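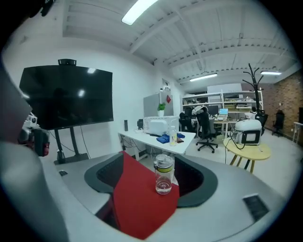

Fig. 5: Bottle on a red cloth, with the television switched off behind.

Section 7: Getting your sound out of the telly and into the Gruvora

Right, you've got the soundbar out of its box and you've found the bag with the feet in it (mine was taped inside the lid, so look there before you ring anyone). This section covers joining the bar to the television and getting the two of them to talk. If you've bought the Gruvora with the separate bass speaker, do this bit first and leave the bass speaker unplugged until Section 8.

You'll need the short cable with the flat black plugs, the mains lead, the remote and the two batteries that came with it. A torch is handy as well. I've done dozens of these and I still can't read the labels on the back of a telly without one!

Caution: Switch the television off at the wall before you start feeling about behind it. Standby doesn't count. Keep drinks well away from the bar too, as the speaker holes along the top go straight down to the electrics.

1. Set the bar down in front of the television with the Gruvora badge facing the sofa. Check it isn't covering the little window on the telly where the remote signal goes in. If it is, swap the tall feet for the short ones.

2. Find the HDMI sockets on your television. You want the one marked ARC or eARC, and only that one. The others fit perfectly well and give you no sound whatsoever, and this is the question I get asked most.

3. Push one end of the flat cable into that socket and the other into the socket marked TV OUT on the bar. Either end will do. Push until it stops — it's a firmer shove than you'd expect.

4. Plug in the mains lead, bar end first and wall end second. The light on the front goes amber.

5. Switch the television back on at the wall and give it time to wake up properly. Older sets can be slow about this, so go and put the kettle on.

6. Press the power button on the bar. The light should go from amber to white. If it keeps blinking, hold the button down for 5 seconds and let go.

7. On the television, open Settings, then Sound, then look for something like Sound Output or Speakers. Every maker calls it something different, I'm afraid. Choose the one that mentions HDMI or external speakers.

8. Put the news on, or anything with somebody talking, and turn the volume up with your ordinary telly remote. You should see the dots on the bar move as you press.

Note: If you hear an echo, both sets of speakers are playing at once. Go back to step 7 and turn the television's own speakers off.

Note: Lips and voices out of step? Press and hold MENU on the bar's remote until it beeps, then tap the right arrow. Each tap shifts the sound by a tiny amount. I usually stop after a couple of taps and watch a bit of something before fiddling any more.

If your television has no ARC socket

Don't panic, and don't buy a new telly. Use the optical lead instead (it's the thin one with the square ends, and you must pull the clear caps off both ends first). Follow the steps above, but at step 7 choose Optical or Digital Out. The one drawback is that your telly remote may not change the volume, so you'll have to keep the Gruvora remote to hand.

Caution: Don't bend the optical lead sharply or shut it in a cabinet door. It's glassy inside and doesn't recover once it has cracked.

Still silent? Have a look at the fault table in Section 9, or ring the help line and ask for me, Rosemarie Albers. I'm in every day except Wednesday.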